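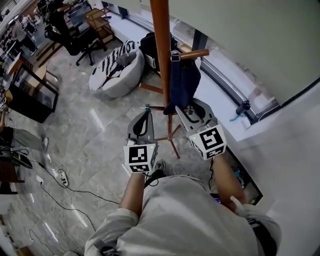 Tuesday, late

Finally sorted the bags! Well, most of them. I've been meaning to get the coat rack under control since the weather turned, and it's November now, so that tells you how well I've been doing.

The trouble with a wooden rack on thin legs is that it only takes one heavy bag on the wrong peg and the whole thing starts to lean. The navy one with the shoulder strap is the worst for it (I carry far too much in there, including a Palma catalogue I've had since spring and 33 pence in coppers). So I emptied it out, threw away a horrible number of receipts and hung it back up by its strap. Much lighter. The black backpack can live by the window for now, I'm not fighting with that as well.

Then I got distracted by the bean bag, as usual. I do love that chair but it collects things. The zebra cushion is staying, I don't care what anyone says about it, it cheers up all that grey. I looked at new beans on the Kurell site and they sell them in sacks of 500 litres, which is surely enough for a small whale. Might ask at Stastach on the way home tomorrow and see if they do a sensible bag.

Cables next, I suppose. There's a power strip on the floor with leads going off all over the marble and I've stepped over them so often I've stopped seeing them. I keep saying I'll get some of those clips. Two packets should do it.

Walked back the long way through Zadside afterwards, around 3,000 steps by my phone, and bought chips. Legs a bit achy now. Must remember to take the umbrella in tomorrow, and find it a peg on the light side of the rack.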